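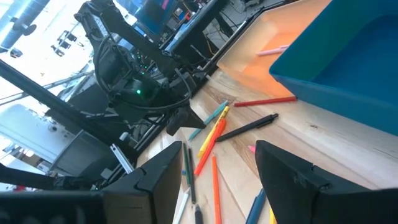 Page last changed: March, 4:15 p.m.

By Arne Engelhardt
Filed under: Shop & Classroom Tech / Kits and Services

March

Kasten, the small outfit over in Istport that a good many of our readers will remember for its label printers, has started taking orders for a tabletop sorting kit it calls the Riritz, and I have to say it's the first thing of its sort in a long while that made me want to clear off a table at home and give it a try (my wife has opinions about that, and so far they have carried the day).

The idea is an easy one to like. You set a pair of arms at a table, you put down the bins or trays you want filled, and you spend some time guiding the grippers through the job by hand until the software has enough to go on. Kasten has been using pencils and pens as its everyday practice job, and if you think that sounds too simple, I'd invite you to dump out the kitchen drawer and look at what you've got. Pens roll. Pencils end up crossed over each other, and the one you want is always under the one you don't. A gripper that comes in at a slightly wrong angle will nudge the whole pile before it gets hold of anything, and then every plan the machine had made a second ago has to be made over again.

The kit comes in two forms. The starter package is $785 and covers the mounting hardware, the wrist camera, the software license for one table and a printed guide that I found very readable, apart from a chapter on cable routing that I had to go through twice with a cup of coffee in between. You supply your own arms, and Kasten keeps a list of the models it has tried. For folks who would rather not do the teaching themselves, there is a service called Grastgate, which runs $199 a month. With Grastgate you send in your practice sessions, the people in Istport clean them up and train the model, and you get a finished skill back to load onto your own setup. A lighter plan at $89 a month gets you the same training but leaves the cleaning up to you, and I suspect that's the one most hobbyists and school shops will pick.

I liked the wrist camera a great deal. It sits close to the fingers, so the software gets its own view of whatever is between them, and a second camera at the side of the table takes in everything else. The two views are lined up during setup with a printed card, and the guide walks you through it patiently. You do have to redo it if you bump the side camera, and you will bump the side camera, so leave the card somewhere handy!

The guide suggests at least 71 practice runs before you ask for a first skill, which sounds like a lot and is a pleasant afternoon's work if you have company and something good on the radio. It also recommends changing things up as you go: swap the bins around, throw in a marker or two, let the pencils land wherever they land. A model taught on a tidy row will have a hard time with a messy one, and most of us are messy. I'd add from my own years of fiddling with such things that it pays to keep the early sessions short, as tired hands teach sloppy habits and the arms will pick those up as happily as the good ones.

There are a few things to grumble about. The license is tied to one table, so a school with two benches has to buy two, and the company hasn't settled on a discount. The software wants a fairly recent computer with a decent graphics card, and the box it ships in doesn't mention this anywhere I could find. The guide is English only for now. And the emergency stop is sold separately, which I think is a mistake on a product meant for classrooms, and I told Kasten so. They wrote back very kindly to say they're looking at it for the next batch.
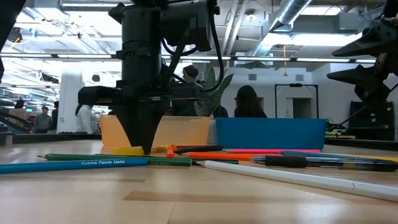 Karin, writing in after our first short mention of the kit, wondered whether any of it would carry over to the jobs she has in mind, mostly small hardware and sewing notions. "I don't need a machine to put my pencils away," she wrote, "but I'd pay for one that could tell a snap from a button, and I'd want to see it done before I signed up for anything by the month."

That's a fair point, and I passed it along. Kasten's answer was that small flat parts are harder on the fingers that come with the kit, and that a narrower set is in the works, with no price yet. In the meantime the company will look at a sample of your own parts before you commit to Grastgate. You mail in a bagful, they tell you plainly if they think it can be learned, and you pay the postage. I thought that was a decent way to go about it.

Orders for the first batch are open now through Kasten's own shop, with boxes going out in the order the requests came in. The monthly plans can be stopped at any time, and any skill you've already been sent stays yours to use.

Contact the editor | Copyright, all rights reserved | Back to top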